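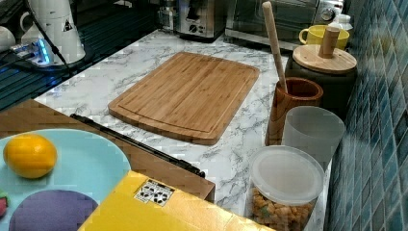 The worktop at Clorwood, in front of the appliances: chopping board, crock, canister, snack tub.

Progress report to the Eynon Fund
Shared kitchen at Clorwood: the clearing of the worktop
Saturday, January 25, 2025

Summary

The grant was for getting one kitchen into a state where a person could chop an onion in it. We can report that a person now can. The shelving is late, the labels are in dispute and the budget is nearly where it should be. Details follow under the headings you asked for, in the order you asked for them, apart from the one we have merged.

What we said we would do

Our application, sent in August, promised a clear stretch of worktop, a fixed home for everything that stays out, and a cupboard system that residents would understand without being taken through it. It also promised a "cooking culture", a phrase we put in at the last minute and have regretted at every meeting since. We would like to report against the worktop instead, if the Fund is willing.

The worktop

The marble-patterned surface was always there. It had simply been buried under post, carrier bags, a fish kettle and the instructions for a bread machine that left the building before most of the residents arrived. The clearing took two Saturdays. The first was meant to be the only one, but a good deal of it went on a discussion of whether the fish kettle had sentimental value. It did. It is now having its sentimental value in the cellar.

The bamboo chopping board lives out on the counter for good. Under the old arrangement it was kept upright behind the bin, and people cut their bread on plates. It has a groove round it for juices, which has been well received by everyone who eats tomatoes and ignored by everyone else.

Things in daily use are grouped in the corner by the teal mosaic tiles. The rule is that an item may stay out if somebody reaches for it every day, and the brown crock for utensils and the dark canister with the wooden lid got through on the first vote. The yellow mug was not on the list. It has been put away several times and has come back, and we have decided to regard it as part of the scheme.

The clear tub of snacks was a harder case. Strictly, snacks belong in the cupboard. In practice, whenever they were put in the cupboard people opened every door looking for them and left the doors open, and one resident walked into a corner. The tub is now permitted on the counter on condition that its lid goes back on.

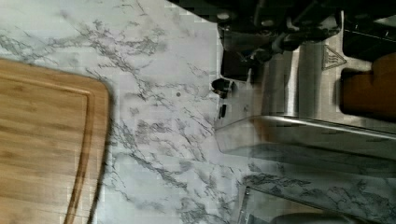

Ikik wrote back on the draft of this section to say that the gap between the board and the steel appliance is the best thing in the kitchen and ought to be protected in writing, before somebody puts a fruit bowl in it. Others felt that a written policy on a gap was going a bit far. Ikik replied that the last gap had gone the same way, by means of a toaster, and that we had all stood by. The gap is therefore now in the house rules, between the bins and the quiet hours.

There is a practical side to this as well. The appliance carries a hot-surface warning, and the old habit of leaning tea towels and cookbooks against anything that would hold them up was not one we were keen to see again. Tea towels now go on the hooks behind the door. Cookbooks go in the hall, where they are read more than they ever were in the kitchen.

Cupboards and labels

This is where we are behind. The shelf inserts were ordered from Nustis and arrived in the wrong depth, so that the doors closed only if you didn't put anything on the shelves. They have been collected and the right ones are promised for next month. Meanwhile the tins are in boxes on the landing, sorted by a method that was clear to the people who did it.

The labels are printed. They have not been stuck on, as there is no agreement on whether lentils count as "dry goods" or deserve a label of their own. We expect to settle this by the next report. We said the same about the fish kettle, and that did get settled in the end.

Money

Spent to date: £1443. This covers the shelf inserts, the storage tubs, the hooks, a deep clean and the hire of a van for one trip to the tip, which became two trips on the same hire. Remaining: £196. We would like to keep this for the drawer dividers in the original application and, with your permission, for a new bulb over the sink, which was not in it.

Next steps

Fit the inserts when they come. Bring the tins down from the landing. Stick on the labels, lentils included. We will also ask residents how they are finding the kitchen, using the short form you sent us, although we may leave out the question about cooking culture.

The next report will be with you once the doors shut.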